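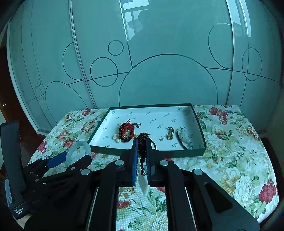
Photo: Weltum study, Plavisness site

3.2 Mixed storage of small jewelry

Of the 189 containers in the Weltum inventory, 81 held beaded and corded pieces together. Figure 1 shows bracelets of dark beads kept in a box lid with small gold pendants; one bracelet is tangled with red cord. We coded such contents as "mixed, open" under the Nistiden scheme. Cord and beads were recorded as separate materials even where they belonged to one piece.

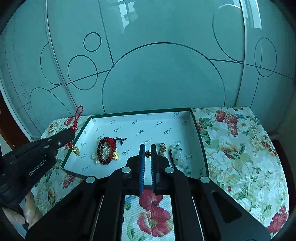 Figure 2. Red cord ornament with gold pendant at the left rim of the box.

Pendants on cord were entered under the pendant class, following Zou. Knots were noted but not measured. Loose beads were excluded from the counts in Table 2.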